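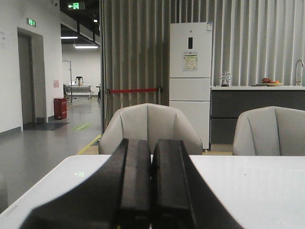 Fanesmont workshop teaches arm to serve corn

November 8, 2020

FANESMONT — The Nemura shared workshop has spent the month of November, so far, on a single vegetable, and the vegetable is plastic.

Members of the build group call their project Rison. It is a home-assembled robot arm with a black two-fingered gripper, and its job is to pick up a toy ear of corn and put it on a plate. Dinner guests have been advised to make other plans.

The group says its parts bill stands at $543, most of it spent on motors and the rest on motors to replace the first motors. The control software was written by members in the evenings and has been through 19 versions, one of which could only turn left.

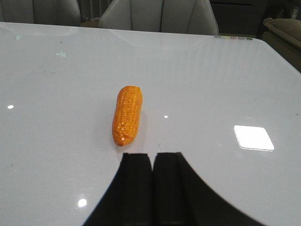
Corn was picked over the other toy groceries for its bumps. A smooth plastic tomato gives the fingers very little to hold on to and tends to leave the table at speed, according to the group's posted build notes. The kernels offer some grip. They also catch the light, and on a glossy white tabletop full of ceiling-lamp reflections, the software has been known to make a confident approach toward a bright spot and close its fingers on it with great care.

A matte tablecloth was proposed and voted down. The members' position is that kitchens have shiny tables and Rison had better get used to it.

The notes list 151 attempts to date, with grades beside them. "Fine" is the highest grade on record. "Threw it" appears more often than the group would like, and one entry reads simply "chair." 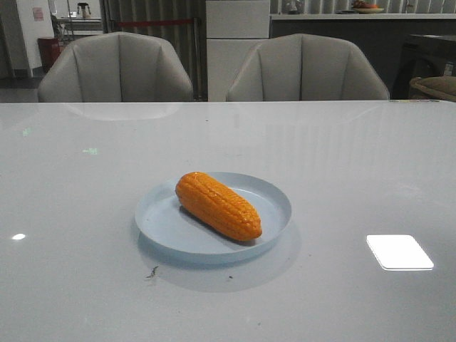
The toy corn on its pale blue plate at the Nemura workshop.

Rison is due to be shown at the next members' evening, sharing the table with a motorized bread box from the Baláž repair bench across town. The bread box opens by itself. Closing is planned for spring.

Build notes and the wiring diagram are available at the workshop's front desk. Anyone with a spare pair of small servo motors is asked to bring them along, and to label which way they turn.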